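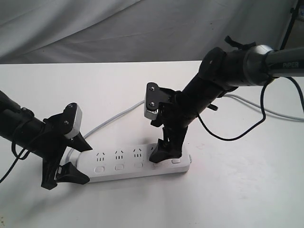
Photo: Pekby picture desk

Does a Power Strip Give You More Power?

Ask a grown-up what a power strip does and you may hear, "It gives us more outlets." Fair enough. But some people go a step further and think it gives them more electricity. Does it? Let's be suspicious for a minute.

Follow the cord. A power strip has one cord, and that cord ends in one plug, and that plug goes into one outlet in the wall. Everything you plug into the strip has to share what comes through there. It's like putting four straws in one glass of juice. You get more places to drink from, and the same amount of juice.

So how much can you share?

Electrical things use power at different rates, and we measure those rates in watts. A small lamp might use 20 watts. A computer might use 100. A big heater can use 2,000, the same as 100 of those lamps all shining at once! Lamps and chargers are usually fine together on one strip. A heater is not, and it should go straight into a wall outlet that is right for it.

Why does it matter? Electricity moving through a wire warms it up. A little warmth is normal. Too much can melt the plastic or start a fire. Every strip has a limit, and it's usually printed on the bottom or on a label. "It worked fine yesterday" is not a good reason to ignore the label.

What are all those slots for?

Plugs are not the same shape all over the world. Some have flat blades, some have round pins, and some have blades set at a slant. Many strips accept only one kind. Others have several slots at each outlet, so more than one kind of plug can fit.
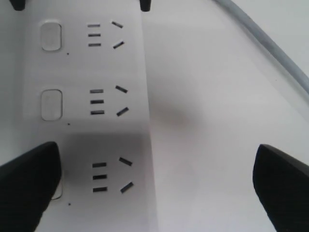
Up close, each outlet has three short horizontal slots and an angled pair.

Now for a trick question. If a plug fits, is it safe to use? Don't believe it! Fitting is only about shape. Different countries also use different voltages – that's how hard the electricity gets pushed – and a slot can't change the voltage. An adult needs to check the label on the machine.

What about the buttons?

Buttons on a strip are often switches. One might control a single outlet or the whole row, depending on how the strip was made. Don't guess from where a button sits. And "off" doesn't mean the slots are safe to poke. Nothing but a plug goes in there, ever.

Does every strip protect against surges?

No, although plenty of people think so. A surge is a sudden jump in voltage. Some strips have parts inside to help guard against one, and plenty don't. Looking at the outside won't tell you much, so read the package.

Try this with an adult: find a power strip at home and look for its limit in watts or amps. Then add up the watts of the things plugged into it. Leave everything where it is and let the adult do any unplugging.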